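Visitar una exposición con niños: consejos para preparar la comida y la mochila
29 de marzo de 2022

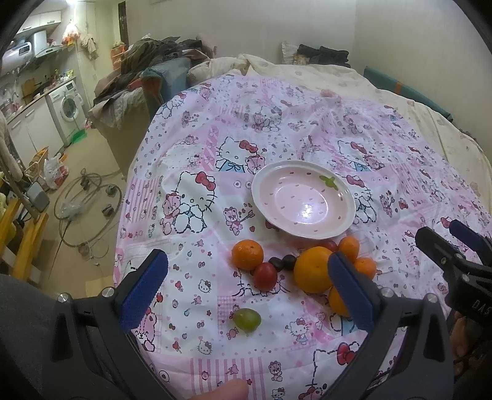
Las exposiciones grandes, como las de animales prehistóricos, el fondo del mar o el antiguo Egipto, duran más de lo que uno piensa cuando compra las entradas. En nuestra familia hemos visitado bastantes, la última en el recinto Trorach, y casi siempre el problema ha sido el hambre a mitad del recorrido. Por eso la noche anterior saco toda la fruta y la pongo junta sobre una tela, al lado de un bol, antes de decidir qué viaja y qué se queda en casa. Una mandarina entera es muy buena para el viaje, porque lleva su propia cáscara y no necesita recipiente. Los cítricos grandes los dejo para la cena, o los pelo en casa y los guardo en gajos.

La fruta
Lavar la fruta por la noche y secarla muy bien con un paño de algodón. Si se guarda mojada, al día siguiente la bolsa tiene agua en el fondo y las servilletas no sirven. Las piezas blandas van arriba de todo, en una caja rígida. La manzana cortada se pone oscura; unas gotas de limón ayudan bastante, pero mis hijos notan el sabor y prefieren la manzana entera.

Los bocadillos
El pan del día anterior aguanta mejor que el fresco, que se queda como goma dentro del papel. Yo no pongo tomate. Si alguien lo quiere, lo llevo aparte en un bote pequeño y lo añadimos en el momento de comer.

La mochila
Una sola mochila para 3 personas es suficiente. En muchos lugares hay que dejar las bolsas grandes en el guardarropa, y conviene mirar esto en la página de la exposición antes de salir. En Trorach pudimos entrar con la nuestra, pero la comida solamente se permitía en el patio. Dentro pongo:
- agua, una botella por persona
- una chaqueta fina, las salas oscuras suelen ser frías
- una bolsa vacía para las cáscaras
- tapones para los oídos, si el niño se asusta con los rugidos y los truenos

El último punto lo aprendí tarde. En una sala con volcanes el pequeño quiso salir a los dos minutos, y tuvimos que hacer el resto del camino muy deprisa.

Manchas
La mandarina deja una mancha amarilla en la ropa clara. Agua fría y jabón de platos cuanto antes, frotar poco, y después lavado normal. Para las frutas rojas uso vinagre blanco mezclado con agua, siempre con una prueba antes en una parte escondida de la tela. La secadora, solamente cuando la mancha ya no se ve.

Al volver a casa
Vaciar la mochila el mismo día y dejarla abierta toda la noche. En octubre olvidé una mandarina en el bolsillo lateral y la encontré 24 días después. La mochila la lavé dos veces y todavía huele un poco.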